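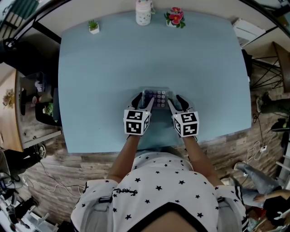 Skestora Hand-Held Gripper Pair
Product code: Hiline 319
Category: Teaching and demonstration equipment
Availability: To order. Demonstration visits by appointment at the Drevwood showroom.

The Hiline 319 is a pair of two-finger grippers worked by hand. The operator holds one in each hand and does ordinary table tasks with them: picking up a box, turning it, passing it across, setting it down. Each gripper carries a cube with black-and-white markers on its faces, used to track position. Recordings made with the pair can be used to train a robot arm fitted with the same fingers.

Included
One left gripper, one right gripper
2 marker cubes, fitted
Shoulder harness, adjustable
Charging lead
Spare finger pads
Printed setup guide

Weight, complete set with harness: 981 g
Warranty: 8 months, parts and labor

Demonstration visits
A visit takes up most of a morning. Doors open at 9:30 and the first session starts at 10. Staff show the basic tasks at the table, then visitors put on the harness and try them. Small clear plastic boxes are good to start with. Thin card and soft bags are harder and usually come later in the session.

Please wear a shirt that fits under shoulder straps. Long necklaces and loose scarves should come off before you put the harness on. You may bring objects of your own to handle, as long as they fit on a table and contain no liquid. Children under 12 can watch but cannot wear the equipment.

After the session you can look through your own recordings on a laptop and take a copy home. Bring a memory stick. There is no charge for the visit and no need to order.

Groups from schools and colleges should book through Munteanu, our agent for education sales. Open days are held in March and October and do not need booking, but you may have to wait for a turn with the grippers.

Related items
Finger pads, soft, pair
Harness, large
Carry case for Hiline 319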